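Fórum > Acústica e Isolamento > Edifícios existentes

Ruído de impacto em laje aligeirada: manta de 5 mm ou lajeta flutuante?

tabique_sul
10 de fevereiro de 2025
Apartamento de 1978, laje aligeirada de vigotas e abobadilha cerâmica, 20 cm no total segundo o projeto da câmara. Betonilha por cima e mosaico colado. Quero retirar o mosaico no quarto das crianças e na sala (28 m² no conjunto) e pôr flutuante. O vizinho de baixo queixa-se de impactos secos: brinquedos a cair, cadeiras arrastadas. Vozes não ouve.
O vendedor propõe manta Treder de 5 mm por baixo do flutuante e garante "menos 22 dB". Pé-direito atual 2,52 m. Posso perder no máximo 5 cm por causa da porta de entrada. Chega a manta?

vigota78
Depende do que se entende por chegar. O valor do catálogo é um ΔLw medido em laboratório sobre laje maciça de betão de referência, 140 mm. Sobre aligeirada com abobadilha o resultado em obra costuma ficar abaixo, e a transmissão marginal pelas paredes fica exatamente como estava.
Que massa tem a laje por m²? Sem esse dado estamos a adivinhar.

tabique_sul
O projeto não indica. Pelas espessuras calculei 290 kg/m² com betonilha incluída, mas não abri nada para confirmar.

mno_acust
Com essa massa, o L'nT,w de partida anda facilmente acima dos 75 dB com mosaico. O regulamento português pede 60 dB em quartos e zonas de estar para construção nova. Com manta fina sob flutuante ganha nas médias e altas frequências, onde está o "clac" do objeto duro. Nas baixas não ganha quase nada. Passos de adulto descalço vão continuar a ouvir-se.

Rocha_obras
Discordo do pessimismo. Montei essa manta em três apartamentos da mesma época e os vizinhos deixaram de se queixar. Custo baixo, obra de dois dias. Lajeta flutuante num prédio destes são 90 kg/m² a mais e ninguém aqui fez contas à laje.

vigota78
"Deixaram de se queixar" não é uma grandeza. Mediu antes e depois?

Rocha_obras
Não medi. O cliente também não vive com um sonómetro na sala.

mno_acust
Quanto à sobrecarga, o Rocha_obras tem razão. Lajeta de 4 cm armada com fibra são à volta de 90 kg/m². Se retirarem mosaico e betonilha existente o saldo pode ficar próximo de zero, mas isso tem de ser visto por um engenheiro de estruturas. E 4 cm de lajeta mais 1 cm de resiliente mais 1 cm de acabamento não entram nos 5 cm, salvo se a betonilha sair.

tabique_sul
A betonilha tem 5 cm junto à porta e 6 no canto oposto. Se sair, cabe. Orçamento da Skorbridge para remoção, resiliente e lajeta nova: 1.464 € sem IVA, só o quarto. Parece-me baixo.

vigota78
Parece-me baixo também. Peça a discriminação. Normalmente falta a banda perimetral, a remoção do entulho ou ambas. Sem banda perimetral a lajeta encosta à parede e perde-se boa parte do investimento. O rodapé fica a 2 ou 3 mm do pavimento, com mástique elástico.

cota_zero
Pergunta lateral: para impactos de objetos pequenos, um tapete espesso não resolve o mesmo? Tenho um de lã com feltro por baixo e a diferença no andar inferior é notória.

mno_acust
Resolve onde há tapete. Para o espectro em causa (massa pequena, superfície dura, contacto de poucos milissegundos) a camada macia à superfície é até mais eficaz que a manta sob o flutuante, porque aumenta o tempo de contacto e baixa a frequência de corte da força aplicada. Um cubo de madeira largado de meio metro sobre mosaico excita a laje até vários kHz. Sobre feltro de 8 mm esse conteúdo quase desaparece.
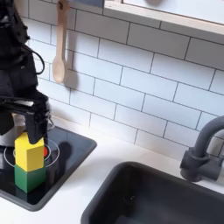
A limitação é que o regulamento não considera tapetes amovíveis, e numa eventual medição por queixa eles saem. Para viver em paz com o vizinho servem, para cumprir um valor não.

Rocha_obras
Ou seja, tapete e manta. Foi o que eu disse, com menos kHz.

vigota78
Disse só manta.

tabique_sul
Pedi a discriminação à Skorbridge. A banda perimetral não estava incluída e o transporte do entulho são mais 200 €. Vou pedir segundo preço à Poledport e falar com um engenheiro sobre a laje antes de decidir. Entretanto ponho tapete no quarto.

mno_acust
Faz bem. Se puder, contrate um ensaio com máquina de impactos antes da obra. Sem valor inicial não há forma de exigir nada ao empreiteiro no fim.

cota_zero
Quanto custa um ensaio desses?

mno_acust
Varia com a deslocação e o número de compartimentos. Peça a um laboratório acreditado e confirme que o relatório traz as bandas de terço de oitava e não apenas o índice global.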